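Fenham Website Users Group
Minutes of the March meeting, Saturday, 10:00 a.m.

Chair: Ashley Clegg
Minutes: Dymphna Ó Conaill
Present: 27 members, in the room and on the call

1. Last meeting's minutes
Approved with one fix. The password reset page lives under Account, not under Settings.

2. The move to Totasis
Great news to start with — all 304 pages are now in Totasis, and the old editor can be switched off at the end of the month. Ashley thanked everyone who gave up evenings to check links. Of the 44 pages that came across with broken layouts, 43 are fixed. The last one is the events calendar, which uses an old table that Totasis doesn't like at all. Dymphna will rebuild it from scratch and is looking forward to it.

Members who still have the old editor bookmarked should change the bookmark now. The new login page remembers you for up to 27 days if you tick the box.

3. Embedding a sign-up form
Ashley gave a live demo, and it went so well that we ran over by a good bit! The steps, for anyone who missed it: open the form in Maldonado, click Share, choose Embed and copy the code. Then go to your page in Totasis, add a Code block where you want the form to appear, paste, and save as a draft. Always look at the draft on a phone before you publish. If the form shows up with its own scroll bar, go back to Maldonado and change the height setting to Auto.

Several people tried it on their own laptops and had a working form on a draft page before the break, which was a real pleasure to see. 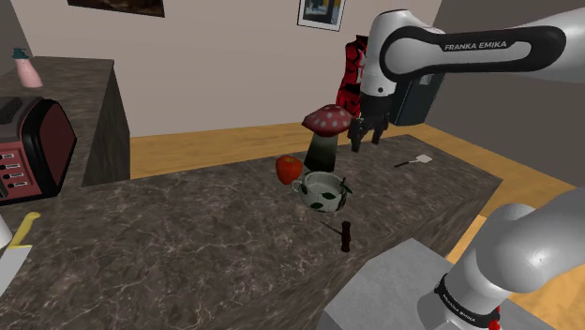

Dymphna asked whether the form would still send its confirmation email if the page was only a draft. Ashley said yes, the email comes from Maldonado and doesn't care where the form sits, so please use your own address when testing and delete the test entries afterward.

There was a lively side discussion on whether forms belong at the top or the bottom of a page. No decision, but we'd love to hear what works for you. Send thoughts to the group list.

4. Page speed and pictures
The Esitz plug-in now shrinks pictures as they are uploaded. Early results are very encouraging, and the home page feels much quicker on a slow connection. Older pictures have to be run through by hand — open the media library, select the ones you want and click Optimize. Please do one folder at a time, as the site slowed down badly when two people did the whole library at once.

Alt text is still up to us. Esitz will not write it. 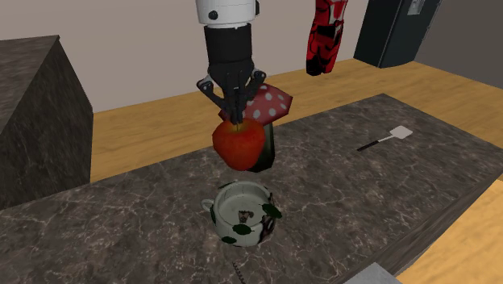 Red apple held in a gripper over a dark marble countertop.

5. Actions
Dymphna: rebuild the events calendar page.
Ashley: write up the form steps and post them in the Help folder.
All: change bookmarks, and clear out any drafts you no longer need.

6. Any other business
A request for a session on menus and submenus. Warmly supported, and it goes first on the next agenda.

Meeting closed at 11:50 a.m.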